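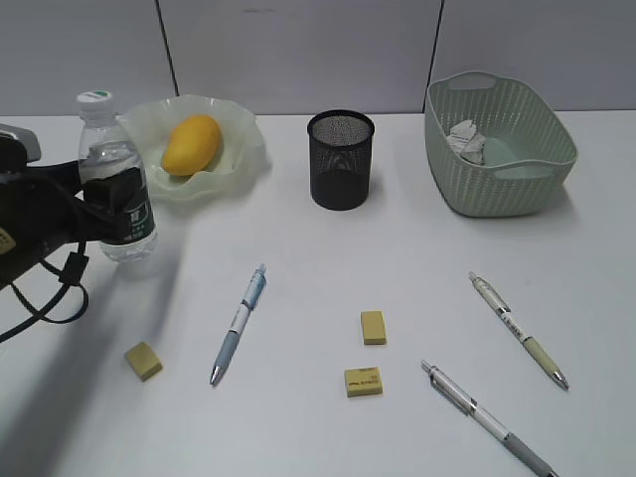

Figure 3. Water bottle, fruit bowl, pen holder and basket along the far edge of a white table.

Setting Up Your Cudance Desk Fountain

Now for the fun part! Once the basin is out of its box you are very close to hearing running water, and first-time owners are often surprised by how soothing even a small fountain can be.

Before you start, choose a level spot within reach of an outlet. Leave some space behind the basin so you can lift the pump out for cleaning.

1. Rinse the basin, the pebbles and the pump cover in plain water. Do not use soap – it foams for days.
2. Press the pump onto the floor of the basin until all 3 suction feet grip.
3. Run the cord through the notch at the back and snap the Hiron clip over it.
4. Push the riser tube onto the pump outlet. A slight twist helps.
5. Arrange the pebbles around the tube, big ones first. Play with this! Every layout sounds different.
6. Fill with cool water to the upper line, then plug in.

CAUTION: Never run the pump dry. Unplug it before you put your hands in the water.

Note: Bubbling or sputtering in the first 20 minutes is normal. Trapped air works its way out by itself.

Adjusting the sound

Turn the flow dial toward the small drop for a soft trickle, or toward the large drop for a proper splash. Dagný Ladefoged, who designed the Painemal basin, likes hers just past the middle with a flat stone under the spout – do give it a try.

Top up when the water reaches the lower line. For cleaning, go to Section 4.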